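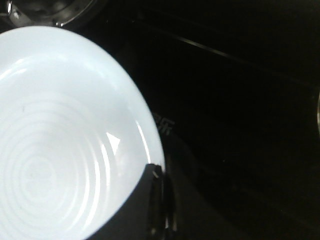

Vol. 2, p. 60

Grasonholm Home Recipes - README

Welcome! Grasonholm is a collection of 2,588 home recipes, typed up from handwritten cards and notebooks and shared as plain text. We love these cards, and we hope you'll find plenty to cook from (or count, sort and search).

What's inside

One recipe per row: title, ingredients, steps, serving size and any note the cook left in the margin. The notes are the best part! 1,956 recipes have at least one, and 551 name the person who passed the dish along.

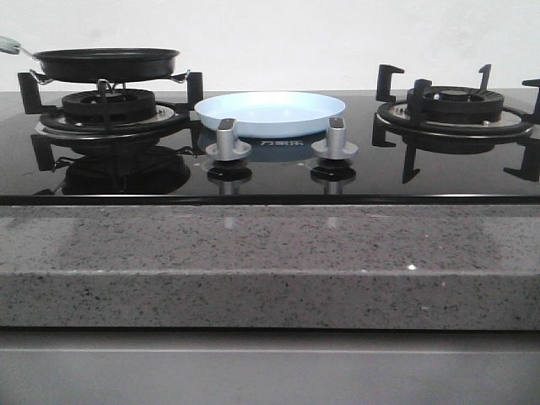

Frying pan on the left burner.

Spelling and units

We kept the original spelling - "choclate" stays "choclate" - and put cups and grams in separate columns. Oven settings like "hot" or "slow" are left as written.
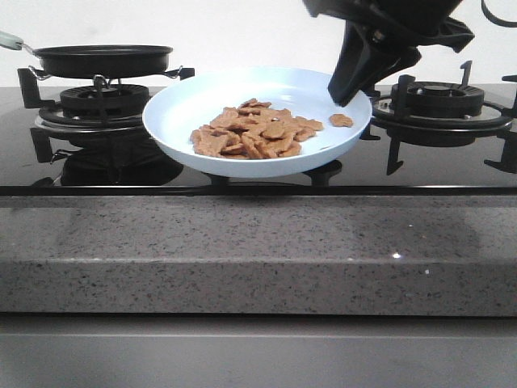 A plate of small, speckled crackers or biscuit pieces.

Known gaps

Desserts are heavily over-represented, and the Prenell notebook is missing its soup pages. If you have a copy, please write to us!

Credits

Typing by Najwa Ghanem, checking by Ermanno Melis. Next update in June, with the Tindden cards.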